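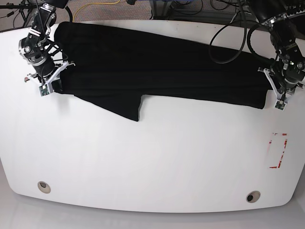
Attachment 1: black garment, both grippers on it, flap down on the near side

Ticket 115: Fold demos marked "good" that I don't think are good
Project: Zumar garment set
Status: Reopened
Priority: Normal

Reported
Zarport's training run on the February batch gets a clean first fold on light cloth and makes a mess of dark cloth. The ticket was closed with "needs more data." I'm reopening it. We already gave the model 50 dark-garment demos and I have doubts about what is in them.

Checked so far
Went through the dark demos by hand. In 41 of them the operator starts the fold while part of the cloth is still out of line, same kind of thing as the attachment. The flap on the lower edge could be a second trouser leg or a folded-over piece. I can't tell which from the still, and I doubt the model can either. The left end is bunched up at the gripper and the other end narrows to a roll. Our labeling sheet calls this state "stretched, ready." I would call it stretched.

Suggested cause from Stultiven side: exposure. Black on a white table, so the folds get lost. Maybe. I can see creases along the cloth in the attachment without touching the brightness, so I'm not convinced it explains much.

Second suggestion: the loose cable hanging over the cloth confuses the segmentation. More plausible to me, as it is black too. Not tested.

Tried
Reran the Surdu filter with the stricter edge setting. It dropped 2 demos. Both looked fine to me. I put the setting back.

Next
- Relabel the 41 as "not aligned" and keep them out of the fold set
- Tie the cable up and record a short dark set, same operator
- No new bulk collection until those two are done

Comment, 4:20 pm
Asked again whether we can just double the batch. We can. It would be twice as many of the same start state. Leaving this open.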